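Print this page | E-mail this page

Relo Furnished Rooms – Dredton
Bedroom inspection checklist with comments
April 2019

Unit 15, second floor. Single bedroom with hallway. Marks used: OK, Minor, Action, N/A.

1. Door and exit
1.1 Door opens fully and latches – OK
1.2 Route from bed to door clear – OK
1.3 Emergency sheet on back of door – Action
Comment: Sheet is the old one and still gives the Anero office number. Replace with the current version.

2. Smoke alarm and heating
2.1 Alarm sounds on test button – OK
2.2 Alarm within replacement date – OK
Comment: Good until June of next year.
2.3 Radiator valve turns freely – Minor
Comment: Stiff at the low end. Bleed key is in the hall cupboard.

3. Window
3.1 Opens and locks – OK
3.2 Restrictor fitted – OK
3.3 Blind cord secured to wall – Action
Comment: Cleat missing. Cord must not hang loose. Same fault in unit 40, so order two.

4. Electrical
4.1 Wall plates firm, no cracks – OK
4.2 Surface cable fixed along its full length – Minor
Comment: Thin dark cable runs along the top of the wall and down the right side. Two clips to be added on the vertical run.
4.3 Extension leads – N/A

5. Bed
5.1 Frame stable, bolts tight – OK
Comment: Saarela frame, light wood. One side bolt tightened by a quarter turn during the visit.
5.2 Headboard firmly attached – OK
Comment: Gray upholstery, stitching sound.
5.3 Slats – OK
5.4 Mattress label present – Minor
Comment: Label there but faded. Stock number ends in 74.

6. Walls and storage
6.1 Wall surface – Minor
Comment: Faint gray smudges and stains on the white wall behind the bed. Wash first, repaint only if they stay.
6.2 Hooks and fixings – Minor
Comment: Small metal hook in the wall above the bed. Take out and fill, or move it away from head height.
6.3 Items on floor – Action
Comment: Large carton marked as N95 medical masks beside the bed, plaid blanket in front of it with a bottle and a tangled cable on top. Carton to go to the store room. Blanket off the floor, cable coiled and put away.
6.4 Papers – Minor
Comment: Stack by the left wall to be boxed or shelved.
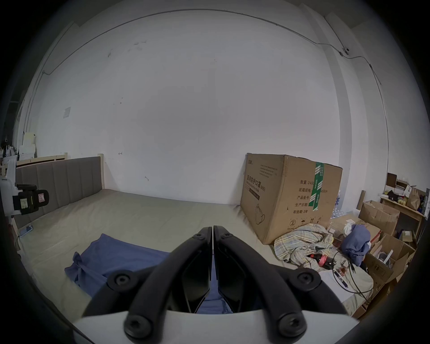
7. Costs and follow-up
7.1 Work within the 3,000 repair allowance – OK
7.2 Re-inspection needed – Yes, items 1.3, 3.3 and 6.3 only
Comment: Minor items can wait for the next regular visit. Send the completed sheet to the Dredton office and leave a copy in the unit folder.

Print this page | E-mail this page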